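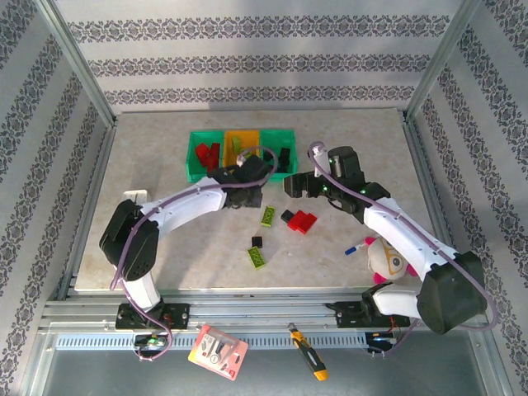 Svend Blöndal escribió:

> He visto la hoja de compras y me falta una explicación. Pedimos dos
> brazos por mesa, y luego hay una segunda partida de recambios casi igual
> de larga. ¿No sería mejor comprar una mesa, usarla hasta abril y decidir
> entonces? Con lo que sobra en Drindska no da para equivocarse dos veces.

Marzo · Stojan Milošević, lista de equipamiento
Lectura: 3 minutos
Usamos cookies para recordar tus preferencias en el archivo de la lista. Aceptar | Configurar

Hola a todos, hola, Svend:

Me parece muy buena pregunta, y además me da pie para contar lo que llevo semanas queriendo contar. La tarea de clasificar ladrillos por color parece un juego (bueno, son juguetes), pero para planificar la compra es estupenda: el material cuesta poquísimo, se repone en cualquier tienda y la misma mesa sirve para los dos brazos a la vez.

Lo que propongo es pedir ya las dos mesas a Lokow, con perfil de aluminio y soportes incluidos. Si las pedimos por separado pagamos dos portes y dos montajes, y el plazo de entrega es de 8 semanas en ambos casos. Los recambios los dejaría así:

- cables: 56 metros, con los tramos ya cortados
- dedos de pinza: 3 juegos por brazo
- ladrillos sueltos: 200, mezclando colores
- bandejas clasificadoras: una de reserva por mesa

Los dedos son lo que más ilusión me hace, porque los podemos pedir con formas distintas y probar cuál agarra mejor las piezas pequeñas. Dimitriou nos los fabrica por lotes, así que pedirlos juntos sale mucho mejor. 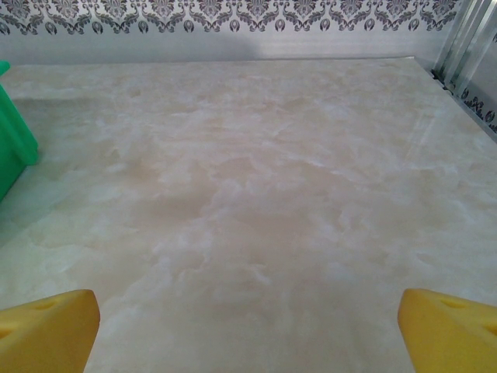

Svend preguntaba también, en un mensaje aparte, si las cámaras de muñeca podían esperar al siguiente presupuesto, y si no bastaba con la cámara fija de cada mesa.

Yo las metería ahora. Con la fija se ve el conjunto, pero los propios brazos tapan parte de la bandeja, y desde la muñeca se tiene la mesa entre los dos dedos. Para revisar un agarre es otra cosa — de verdad, probadlo una tarde y me decís. Si hay que recortar, prefiero quitar la bandeja de reserva.

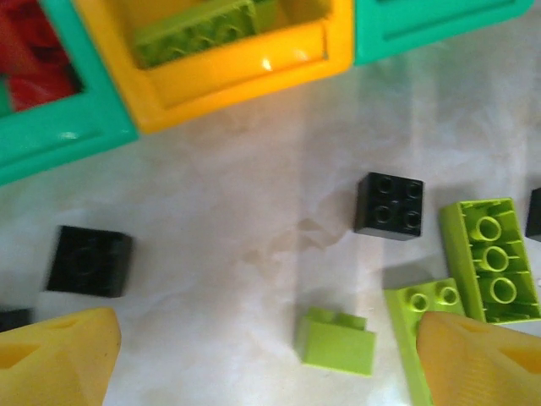

Ladrillos negros y verde lima vistos desde la muñeca, con los recipientes al fondo.

Una cosa más sobre los ladrillos: pedid varios tamaños. Los de 2x4 y los cuadrados de 2x2 no se cogen igual, y boca abajo menos todavía. Wurken vende cajas por color, que nos ahorra separar a mano el primer día.

Svend, ¿puedes pasarme el saldo de la partida de consumibles? Con eso cierro la hoja y la mando a la lista antes de las seis.

Un abrazo,
Stojan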